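Galerie: Beschläge und Kleinteile, Teil 5

Bestandsaufnahme der Werkstatt Weldu

Die Sammlung umfasst Scharniere, Winkel, Laschen und Blechteile aus aufgelösten Möbelwerkstätten. Der größte Posten kam im Oktober aus dem Lager der Firma Liltent, die bis zuletzt Einbauschränke und Klapptische gebaut hat. Erfasst sind derzeit 3830 Einzelteile, davon 346 mit gesicherter Zuordnung zu einem Möbeltyp. Der Rest liegt nach Bauform sortiert in Schubkästen.

Teil 5 der Galerie behandelt gestanzte und gebogene Blechteile. Gegossene Beschläge stehen in Teil 3, Stangenscharniere und Klavierbänder in Teil 4. Die Texte zu den Gruppen sind knapp gehalten, Maße stehen in der Bestandsliste. Wo keine Angabe zum Hersteller gemacht wird, ist er nicht bekannt. Prägungen werden nur übernommen, wenn sie ohne Lupe lesbar sind.

Zur Begriffsverwendung: Als Platte gilt der ebene Teil, der am Möbel anliegt. Als Schenkel gelten alle abgewinkelten Abschnitte, unabhängig von ihrer Länge. Eine Lasche ist ein schmaler Fortsatz, der entweder selbst befestigt wird oder in ein Gegenstück greift. In älteren Listen von Liltent heißt dieselbe Form gelegentlich »Zunge«, bei Clerner durchgehend »Fahne«. Beide Bezeichnungen wurden bei der Übernahme vereinheitlicht, die ursprüngliche Schreibweise bleibt im Bemerkungsfeld erhalten.

Gruppe A – Flache Laschen
Ebene Streifen ohne Abkantung, meist an beiden Enden gelocht. Verwendung als Stoßverbinder bei Rückwänden und Sockelleisten. Die Kanten sind bei der Mehrzahl nicht entgratet. Lagerort: Schrank links, obere Reihe.

Gruppe B – Einfache Winkel
Eine Abkantung, zwei Schenkel. Gleichschenklige und ungleichschenklige Ausführungen liegen getrennt. Bei den ungleichschenkligen Winkeln sitzt der längere Schenkel in der Regel an der Seitenwand, der kürzere trägt den Boden. Verbogene Stücke werden nicht gerichtet, da die Biegelinie beim zweiten Umformen zur Rissbildung neigt.

Gruppe C – Scharnierbügel
Gestanzte Teile mit Platte, Bohrung und gebogenen Schenkeln. Zu dieser Gruppe gibt es die meisten Rückfragen, deshalb ein etwas längerer Text. Die Bohrung in der Platte nimmt je nach System eine Schraube oder einen Niet auf. Die Schenkel führen das bewegliche Gegenstück seitlich und begrenzen bei manchen Ausführungen den Öffnungswinkel. Ohne dieses Gegenstück ist eine Zuordnung nur über das Lochbild und die Schenkelform möglich.
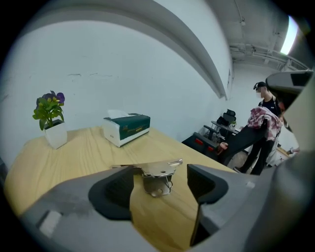

Bei der Zuordnung wird zuerst der Durchmesser der Bohrung genommen, danach die Blechdicke an einer ungebogenen Stelle. Messungen im Radius sind unbrauchbar, das Blech ist dort durch das Umformen gedehnt. Erst im dritten Schritt wird der Abstand der Schenkel bestimmt, und zwar an der Wurzel und am freien Ende. Weichen beide Werte voneinander ab, ist das Teil entweder konisch ausgelegt oder aufgebogen. Ein Vergleich mit einem zweiten Stück derselben Form klärt das fast immer.

Gruppe D – Einhängebleche
Schlüssellochförmige Ausstanzung, teils mit umlaufender Prägung zur Versteifung. Üblich an Hängeschränken und abnehmbaren Blenden. Paarweise gelagert, sofern beide Teile vorhanden sind. Einzelstücke tragen ein gelbes Etikett.

Gruppe E – Federbleche
Schnäpper und Rasten aus dünnem, vorgespanntem Material. Die Federwirkung wird bei der Aufnahme nicht geprüft. Aussagen zur Funktion enthält die Liste deshalb nur dort, wo das zugehörige Möbel noch vorlag – bisher acht Fälle.

Gruppe F – Sonderformen aus dem Bestand Clerner
Mehrfach abgekantete Teile mit Langlöchern. Vermutlich Verstellbeschläge für Schreibpulte, ein Beleg durch Zeichnung oder Katalog fehlt. Wer Unterlagen zu Pultbeschlägen von Clerner besitzt, möge eine Kopie der betreffenden Seiten schicken. Originale werden nicht benötigt.

Oberflächen

Die Liste unterscheidet blank, verzinkt, vernickelt, brüniert und lackiert. Diese Einteilung erfolgt nach Augenschein und ist bei silbrig glänzenden Teilen fehleranfällig. Vernickeltes und poliertes blankes Blech lassen sich ohne Materialprüfung nicht sicher trennen. In Zweifelsfällen steht im Feld »Oberfläche« nur »silbrig, glänzend«. Auf eine Reinigung mit Säure wird grundsätzlich verzichtet. Loser Staub wird mit einem trockenen Pinsel entfernt, alte Fettreste bleiben am Teil, wenn sie Hinweise auf die Einbaulage geben.

Lagerung

Alle Gruppen liegen in Einsätzen des Systems Droteo mit Trennstegen. Pro Fach eine Bauform, keine gemischten Fächer. Teile mit scharfen Graten kommen in Papierumschläge, auf denen Gruppe und laufende Nummer mit Bleistift notiert sind. Kunststoffbeutel haben sich nicht bewährt, in zwei Schubkästen zeigte sich nach einem Winter Flugrost.

Anfragen

Anfragen zu einzelnen Teilen bitte mit Gruppenbuchstabe, Lochdurchmesser und Blechdicke. Skizzen mit Bemaßung genügen. Bearbeitet wird einmal pro Woche, in der Regel am Donnerstag. Ein Verkauf findet nicht statt, Leihgaben zum Nachfertigen sind nach Absprache möglich. Teil 6 mit Schlossblechen und Schließkästen ist in Vorbereitung.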